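List Home | Threads | Authors | Search Archive | Next in thread >>

Re: [kutness-users] left fingertip creeping out of line

Krisztina Lakatos wrote:
> We have the same two-finger setup at Ketden and after a few weeks the
> tips stop meeting where they used to. Re-homing the gripper fixes it for
> a day and then it's back. Are you shimming yours, or replacing the pads,
> or what? Also, does anybody redo the wrist camera offset after touching
> the fingers? The Kutness notes skip right over that.

Hi Krisztina, hi all,

Oh, I know this one! We had it on the Pornham cell all through December and I blamed the homing routine for far too long. On ours it was the 2 screws at the base of the left finger. They'd backed off just enough that the finger could rock when it closed on something soft, and homing against the bare tips pushed it straight again, so every check I ran came out fine (very annoying).

What I do now, with power off and the air of a person who has pinched her thumb before: both fingers come off, I wipe the seats, put a small dab of medium threadlocker on each screw, and snug them down a bit at a time, going back and forth between the fingers. Then I leave it alone overnight. I used to skip the overnight part and had to do the whole job again.
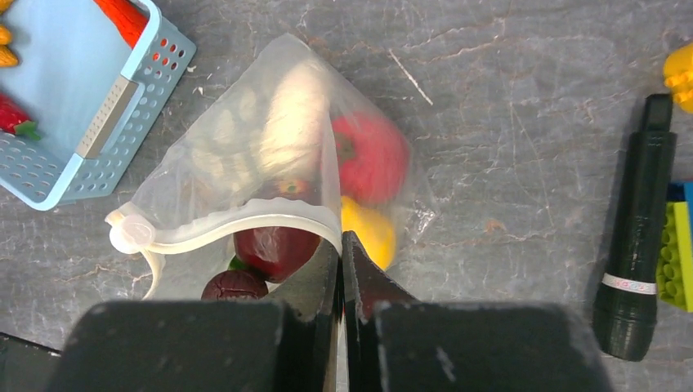
Once the fingers are back on I go looking for trouble with thin stuff, and blocks are useless for that. A block will hide a crooked finger all day long. Cloth and cord are much meaner, so my favorite check is the mesh produce bag with the toy fruit in it, going in right at the mouth where the drawstring runs. If there's only a sliver between the inner tips at that point, and the seam is straight up and down, I'm happy. If it opens into a wedge, the fingers come off again. The scuffs and pale specks on the outside of the fingers I ignore completely, by the way. Zúñiga wanted to sand ours and I hid the sandpaper.

As for the camera offset: yes, redo it, every time the fingers have been off. I keep the old numbers in a text file next to the new ones, and last time the tip position had moved 4 pixels sideways. Doesn't sound like much, but the approach to the cord was landing noticeably to one side until I updated it. I run 63 open/close cycles first to let everything settle, which is a number I got from the old Kutness script and never questioned.

No shims here so far. If you do end up shimming, could you post the thickness? And check the cable clip at the wrist while you're in there, ours was tugging on the camera a little.

Cheers from Pornham

<< Previous | Next | Reply to list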